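Keeping Dry Goods Fresh in a Small Kitchen

When I moved to my apartment, the kitchen had one cabinet and one short counter. For the first months I was throwing out flour and rice almost every month, and it made me angry with myself. After some years of trying, I have a system which works well for me, so I write it down for other people with little space.

Flour first. White flour keeps well in a closed jar, but whole wheat flour has oil inside and it becomes bitter. I buy it in small bags and keep it in the freezer. Before baking I take out what I need and leave it on the counter for an hour. For my usual bread I need 400 grams, so I freeze it in portions of this size – then I don't have to weigh anything in the morning.

If you have ever had pantry moths, you know how hard it is to get rid of them. New rice, oats and nuts I put in the freezer for one week before they go to the shelf. When moths are already there, take everything out, vacuum the corners and the small holes for the shelf pins, and wash with warm water and a little vinegar. Look also under the paper liner. Dry it completely before you put the food back.

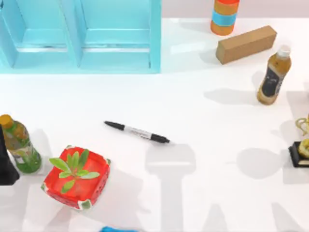
Turquoise shelf unit with two open compartments, next to an orange and blue container.

Labels are boring but they save money. I use masking tape and a pencil, because ink rubs off with greasy fingers. I write the month when I opened the package, for example "February", and nothing more. The cooking instructions I cut from the bag and put inside the jar, facing out.

Put the older package in front and the new one behind. In a deep cabinet use a low tray which you can pull out like a drawer. I had one from Fomirance and the handle broke, so now I use an old baking pan and it is even better.

Spices don't like the place above the stove, although everybody keeps them there. Steam goes into the jar each time you shake it over the pot. Shake the spice into your hand first and then into the food.

Brown sugar which became hard can be saved. Put it in a closed box with a slice of bread overnight, and in the morning it is soft again. If you are in a hurry, cover it with a damp paper towel and use the microwave for about 10 seconds, then check, and repeat if needed.

Coffee I keep in its own bag, rolled tight with a clip, in a dark cabinet. Never in the fridge, it takes the smell of onion.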